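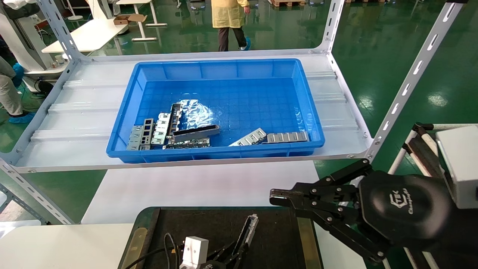
Vorwandinstallation im Bestand: Maße, Befestigung, Schallschutz

Aus dem Technikteil des Kundenbriefs von Ostine Badumbau, Ausgabe Februar

Bei Umbauten in Geschosswohnungen aus den fünfziger bis siebziger Jahren wird das bodenstehende WC in den meisten Fällen durch ein wandhängendes ersetzt. Der Spülkasten verschwindet dabei in einer Vorwand, die auch die neuen Leitungen aufnimmt. Die Rückfragen aus den letzten Aufmaßterminen betrafen fast immer dieselben Punkte: Platzverlust, Tragfähigkeit der vorhandenen Wand, Geräusche in der Nachbarwohnung und spätere Zugänglichkeit. Der folgende Beitrag fasst zusammen, wie wir in diesen Punkten vorgehen.

Warum nicht schlitzen

In vielen Grundrissen wäre es rechnerisch möglich, die Leitungen in die vorhandene Wand einzulassen. Dünne Zwischenwände aus Bims oder Vollgips lassen waagerechte Schlitze in der nötigen Tiefe aber nicht zu, ohne dass ein statischer Nachweis geführt wird. Bei Wohnungstrennwänden verschlechtert jeder Schlitz zusätzlich den Schallschutz. Wir führen Abwasserleitungen deshalb grundsätzlich vor der Wand. Ausnahmen gibt es bei Ziegelwänden mit ausreichender Dicke und nur nach Freigabe durch den Tragwerksplaner.

Platzbedarf

Maßgebend für die Bautiefe ist in der Regel der Spülkasten zusammen mit dem Abgangsbogen. Liegt der Anschluss an den Fallstrang seitlich, kommt das Gefälle der Anschlussleitung hinzu, und die Leitung muss hinter dem Element vorbeigeführt werden. Vor der Bestellung wird daher die Achse des Fallstrangs an zwei Höhen eingemessen. In Altbauten steht der Strang häufig nicht lotrecht, und die Abweichung fehlt später an der engsten Stelle.

Eine teilhohe Vorwand genügt, wenn nur WC und Waschtisch angeschlossen werden. Die Oberkante dient dann als Ablage. Soll die Duscharmatur ebenfalls in die Vorwand, wird raumhoch gebaut. Für die Bewegungsfläche zählt das Maß ab fertigem Belag, also einschließlich Beplankung, Kleber und Fliese. In den Zeichnungen, die Sie von uns erhalten, ist immer dieses Fertigmaß eingetragen.

Befestigung

Das Tragelement leitet die Lasten über zwei Fußstützen in den Boden und über zwei obere Winkel in die Wand. Der größere Teil der senkrechten Last geht in den Boden, die oberen Punkte nehmen vor allem Zug auf. Folgende Regeln gelten auf unseren Baustellen:

Die Füße stehen auf der Rohdecke, niemals auf schwimmendem Estrich. Ist Estrich vorhanden, wird er im Bereich der Füße ausgeschnitten und der Randstreifen neu gesetzt.

Auf Holzbalkendecken wird ein Querholz oder eine lastverteilende Platte eingebaut und mit den Balken verschraubt. Die alte Dielung allein reicht nicht.

In Loch- und Hohlblocksteinen werden Injektionsanker mit Siebhülse verwendet. Mitgelieferte Spreizdübel werden dort nicht gesetzt.

Bei leichten Trennwänden ohne nachweisbare Tragfähigkeit entfällt die Wandbefestigung. Das Element wird dann in ein freistehendes Ständerwerk aus verstärkten Profilen eingebaut, das an Boden und Decke verankert ist.

Befestigungsmaterial wird nach Element getrennt bereitgestellt und erst nach der Sichtprüfung des Untergrunds freigegeben. Mirela Evangelista, Bauleiterin bei Ostine, hat dazu ein Prüfblatt eingeführt, das vor dem Beplanken vom Monteur ausgefüllt wird. Darin stehen Untergrund, Dübeltyp, Bohrtiefe und Anzugsmoment jeder Verankerung. Eine Kopie geht mit der Schlussrechnung an den Auftraggeber.

Schallschutz

Spülgeräusche werden überwiegend als Körperschall übertragen. Die Luftschalldämmung der Beplankung spielt eine kleinere Rolle als der direkte Kontakt zwischen Element und Baukörper. Zwischen Fußplatte und Rohdecke sowie zwischen Wandwinkel und Mauerwerk gehören Dämmzwischenlagen. Die Schrauben erhalten Hülsen aus Elastomer, sofern das System dies vorsieht. Eine einzige Schallbrücke, etwa ein Mörtelbatzen hinter dem Abgangsbogen, kann die Wirkung der übrigen Maßnahmen weitgehend aufheben.

Abwasserrohre werden mit gedämmten Schellen befestigt, Trinkwasserleitungen durchgehend ummantelt. Rohre dürfen die Beplankung nicht berühren. Der Hohlraum wird mit Mineralwolle gefüllt, allerdings lose angelegt und nicht gestopft. Am fertigen WC trennt eine Schallschutzmatte die Keramik vom Fliesenbelag. Ihr Überstand wird nach der Montage bündig abgeschnitten und erst danach verfugt.

Im Objekt Sernoseo, einer Anlage mit gespiegelten Bädern an der Wohnungstrennwand, wurden in einem Strang nachträglich Beschwerden gemeldet. Nach dem Öffnen zeigte sich, dass die Trinkwasserleitung an einer Profilkante anlag. Die Stelle wurde freigeschnitten und gedämmt. Seither wird der Abstand zwischen Rohr und Profil vor der Beplankung fotografiert.

Rohrweiten und Stockwerksleitung

Der WC-Anschluss wird je nach Bestand in DN 90 oder DN 100 ausgeführt. Eine Reduzierung in Fließrichtung ist nicht zulässig. Wird der alte Gussstrang weiterverwendet, schneiden wir ihn oberhalb und unterhalb des Abzweigs und setzen ein neues Formstück mit geeigneten Verbindern ein. Voraussetzung ist eine ausreichende Restwanddicke. Bei stark korrodiertem Guss empfehlen wir der Eigentümergemeinschaft, den Strang über alle Geschosse zu erneuern, bevor einzelne Bäder geschlossen werden.

Für die Trinkwasserverteilung im Bad setzen wir Verbundrohr mit 16 mm Außendurchmesser ein. Die Leitungen werden durchgeschleift, sodass die Entnahmestelle mit der häufigsten Nutzung am Ende liegt. In der Regel ist das der Spülkasten auf der Kaltwasserseite. Nicht mehr benötigte Abgänge werden unmittelbar am Verteiler oder T-Stück abgetrennt. Ein zugestopfter Stummel in der Wand ist als Totleitung zu behandeln und bleibt nicht im System.

Beplankung und Abdichtung

Vorwände erhalten bei uns zwei Lagen imprägnierter Gipsplatten, im Duschbereich zementgebundene Platten. Die Fugen der zweiten Lage sind versetzt. Rohrdurchführungen werden mit Abstand geschnitten und mit Dichtmanschetten in die Verbundabdichtung eingebunden. Die Abdichtung richtet sich nach DIN 18534 und der Wassereinwirkungsklasse der jeweiligen Fläche.

Vor dem Schließen erfolgt die Dichtheitsprüfung der Trinkwasserleitungen. Sie wird mit ölfreier Druckluft oder Inertgas durchgeführt, wenn die Anlage nicht unmittelbar danach in Betrieb geht. Mit Wasser gefüllte und dann wochenlang stehende Leitungen sind hygienisch nicht vertretbar. Das Protokoll nennt Prüfmedium, Prüfdruck und Dauer. Die fertig abgedichtete Fläche wird erst nach der Trockenzeit laut Hersteller gefliest, auch wenn der Terminplan enger ist.

Zugang und Ersatzteile

Alle Verschleißteile des Spülkastens müssen durch die Öffnung hinter der Betätigungsplatte erreichbar sein. Dazu gehören Füllventil, Heberglocke und Eckventil. Die Öffnung wird nicht überfliest und nicht durch Möbel verstellt. Weitere Absperrungen sitzen hinter einer Revisionsklappe. Beim Fliesenraster wird diese Klappe mitgeplant, weil eine nachträgliche Lösung fast immer den Fugenverlauf stört.

Wir notieren Fabrikat, Baureihe und Einbaujahr des Elements auf der Innenseite der Revisionsklappe. Bei Spülkästen, die vor dem Jahr 2000 eingebaut wurden, ist die Ersatzteillage je nach Hersteller unterschiedlich. Vor einer reinen Erneuerung der Oberflächen sollte geklärt werden, ob sich die alte Technik noch instand halten lässt.

Ablauf am Beispiel Goton

In der Wohnanlage Goton werden derzeit Bäder strangweise umgebaut. Das Wasser im betroffenen Strang wird ab 7:30 Uhr abgestellt und am Nachmittag wieder freigegeben. Während der Montage des Abzweigs darf oberhalb kein Abwasser eingeleitet werden; die Sperrzeit beträgt 30 Minuten je Geschoss und wird am Vortag ausgehängt. Für die Wandflächen ist das Fliesenformat Guimarães in Mattweiß vorgesehen. Das Fertigmaß der Vorwand wurde so gewählt, dass die obere Reihe ohne Schnitt endet.

Unterlagen für die Terminvereinbarung

Für ein erstes Aufmaß benötigen wir einen Grundriss, soweit vorhanden, die Lage des Fallstrangs und Angaben zu früheren Umbauten. Bei Eigentumswohnungen kommt die Zustimmung der Gemeinschaft hinzu, sobald der Strang selbst verändert wird. Fotos des vorhandenen WC-Anschlusses und der Absperrventile erleichtern die Vorbereitung. Die Unterlagen können mit der Auftragsnummer an das Planungsbüro von Ostine geschickt werden. Termine für das Frühjahr werden in der Reihenfolge des Eingangs vergeben.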